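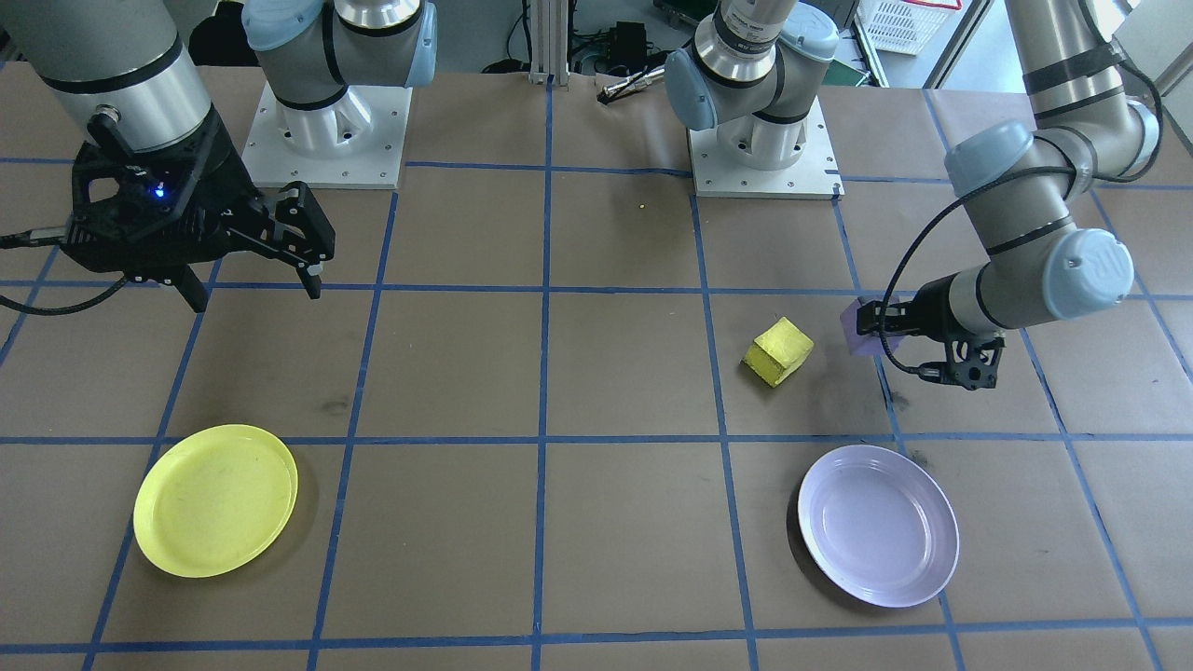
Hsiu-ying Kuo wrote to me after the first version of this talk and said that I spend too long on the washing and not long enough on what we wash with. "You speak twenty minutes about water," she wrote, "and then the sponge gets one sentence." I think she is right, so tonight the sponge comes first.

Opening, before slide 2

Good evening, and thank you for inviting me to Furville. My subject is the plastic plate and how to keep it nice. At home I have 142 plates, most of them plastic, because I lend them for birthday parties and school lunches. So I have washed many plates, and I have also spoiled many.

(Wait here. Let people find a chair.)

Colors

Look at the two plates on the slide. One is bright yellow with a raised rim, the other is pale lavender, with a wide rim and a shallow well in the middle. Near them is a yellow block like a sponge, and you can see darker patches on it. I want you to think about color for a moment. On a pale plate, tomato sauce shows very soon. On a yellow plate you may not see it for weeks, and then one day the plate looks tired and you do not know why.

My advice is to wash pale plates first, when the water is new. After them come the strong colors, and the greasy ones at the end.

Ask the room: who washes the glasses first? And after the glasses?

The sponge

Speak slowly in this part, it is the new one.

A sponge has a life, and it is shorter than we want. In my kitchen it works on dishes for 2 weeks. After that I cut one corner, and a sponge with a cut corner is only for the sink and the stove. My mother-in-law did the same and I took it from her.

Press the sponge well when you finish and stand it on its narrow side. Do not leave it lying in the bowl. If it smells, throw it away, also when it is only three days old. Please do not try to save it with perfume or lemon — I tried this in Dillitow, in a very small kitchen, and then it smelled of lemon and of sponge.

The rough green side is not for plastic. It makes fine scratches, and the color of the food goes into them. For dried rice or egg, let the plate lie in warm water while you eat your dessert.

Cloths

A thin cloth is good for the rim of the plate, where a thick sponge jumps over the edge. Go around with one finger inside the cloth. For drying I use another cloth, always. The Nasrallah group asked me in February if paper towels are better. They are fine, but they cost money every week.

Stacking

Plates must be dry before you stack them. Two plates with water between them stick together, and in the morning there is a ring. I put no more than 6 in one stack, because I have a low shelf and small hands. With a bigger shelf you can decide another number.

If there is time: the story of the Toltix drying rack and the neighbor's cat. If it is after half past eight, skip it.

Questions

Somebody will ask about the dishwasher. Say: top shelf, and read the bottom of the plate before. Somebody will ask about baking soda for old stains. Say: yes, as a paste, leave it one hour, rub with the soft side.

Leave the spare cloths on the table near the door, and bring the blue bag home this time.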